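I have been meaning to write about the landing window since November, when I first noticed that I went and stood at it every morning without fail, usually with tea and usually when I ought to have been doing something else. It isn't a grand window. It is tall, it sits in that curved light grey wall everyone remarks on (you try hanging a picture on it!), and the top part opens outwards while the bottom pane stays put for ever. But I have grown so fond of it that I think it deserves a post of its own.

When we first came here the upper sash didn't open at all. Somebody had painted all round it, and then somebody else had painted over that, and the little handle on the rail had gone so stiff that I gave up and told myself we had plenty of air from the kitchen. It was Yesenia Espinoza who wouldn't have it. She came for lunch, looked up at it and asked for a butter knife. I think it took her 20 minutes and most of a bottle of washing-up liquid, and then it went with a crack that brought Oddur running in from the garden, certain we'd broken the glass. We hadn't. The air that came in smelt of leaves, and I remember we all just stood there like cows at a gate.

Since then I've become quite particular about it. The dark metal gets a wipe with a damp cloth and then a dry one, and I do the hinges twice a year with a drop of oil on a cotton bud. The lower pane is the fussy one. Dark glass shows every smear, and I've tried all sorts on it, including a spray called Fledus that my sister swears by and which left it looking as though a snail had been across. Warm water and a splash of vinegar is still the best I've found, and an old pillowcase to finish.

Then there are the shrubs outside, which Oddur would like to cut back and I would not. They're thick and green and they come right up into the view when the sash is open, and past them you get the pale paving and the thin trunks of the trees. We have agreed on a light trim. We agreed on that last year as well, mind you.

The window, with the top open:

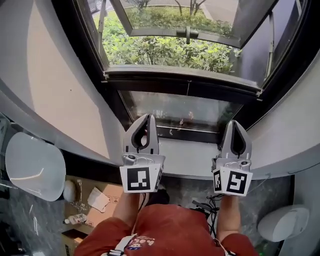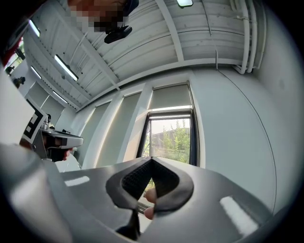

I did ask Dennis Mushi for a price on a blind, as the sun comes round quite fiercely after lunch. He was very kind and measured it all up, then told me that a curved wall would want a special bracket and that I might like to sit down first. So for now I'm thinking of a bit of plain cotton on a rail, something I can take down and wash. If anybody has hung a curtain on a wall that bends, do please tell me how you kept it from sticking out at the ends.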